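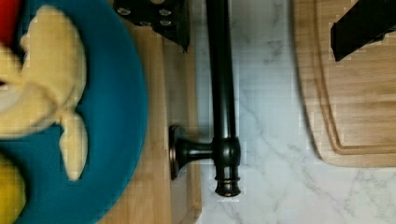

工单 666：厨房插座回路反复跳闸

提交人：Ysaline Le Goff
处理人：Soledad Benítez
提交日期：20/7/30
设备：Rillura 漏电断路器，装在 Murkton 公寓的配电箱内，第 5 路
状态：已关闭

问题描述

厨房台面插座这一路从六月开始跳闸，起初隔几天一次，最近每天早上都有。跳闸后冰箱和照明正常，它们不在同一路。手动合闸能合上，有时撑一上午，有时几分钟又跳。Galindo 应用里的记录只写“回路断开”，没有区分过载和漏电。房东说配电箱去年换过，线没有动。

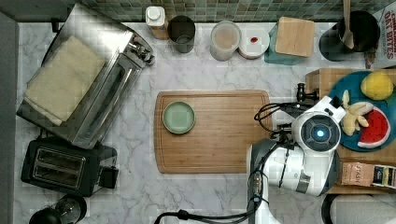
厨房台面：竹砧板与浅绿色小圆盘，后墙为绿灰色马赛克砖。

客服回复一（Soledad Benítez）

您好，请先看断路器面板上的小窗。跳闸后小窗显示黄色是漏电动作，不变色是过载动作。应用里的记录要升级固件后才会分开显示，目前以小窗为准。

另外请做一次排除：
1. 拔掉这一路上所有插头，包括平时不用的。
2. 合闸，空载放 2 小时。
3. 不跳的话，每次只插一件电器，正常使用，记下时间。
4. 不要用接线板，直接插墙上的插座。

用户回复

空载 2 小时没有跳。小窗是黄色的，所以应该算漏电。我照着顺序一件一件插，水壶和面包机单独用都没事，小烤箱预热到第 7 分钟跳了。换到客厅插座再试，客厅那一路也跳了，时间差不多。

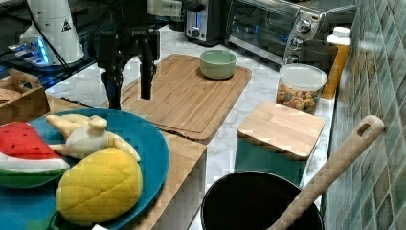
我还试过把小烤箱开到最低档，这样能坚持得久一点，但最后还是会断。插头和电源线看不出破损，摸着也不烫。烤箱是 Buler 的旧型号，买了好几年，保修单找不到了。想问一下，这种情况还需不需要换断路器？另外配电箱第 5 路的标签写的是“阳台”，应该是贴错了，不知道有没有关系。

客服回复二（Soledad Benítez）

换一路仍然跳，基本可以排除墙内线路和断路器本身。加热一段时间后才动作，常见原因是加热管受潮或绝缘老化，冷态下测不出来。断路器不用换。请停用这台烤箱，送修时请对方在热态下测绝缘电阻。在修好之前，不要为了能用而把它接到没有漏电保护的插座上。

标签贴错不影响保护动作，但检修时容易关错路，建议顺手改掉。应用里的回路名称也要一起改：设置，回路，长按第 5 路，重命名。
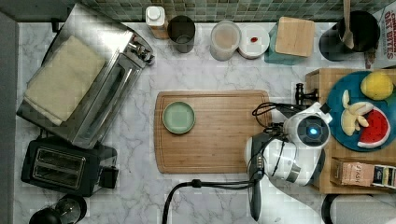
后续记录

用户反馈：烤箱送到附近的维修点，测出一根加热管热态绝缘不合格，已更换。装回后连续使用 5 天，没有再跳。配电箱标签和应用名称都改成了“厨房台面”。

用户追问：试验按钮多久按一次？
答复：每月一次。按下后应立即断开，断不开请停用该回路并联系电工。按之前先关掉这一路上正在工作的电器。

固件升级另开工单跟进，本单关闭。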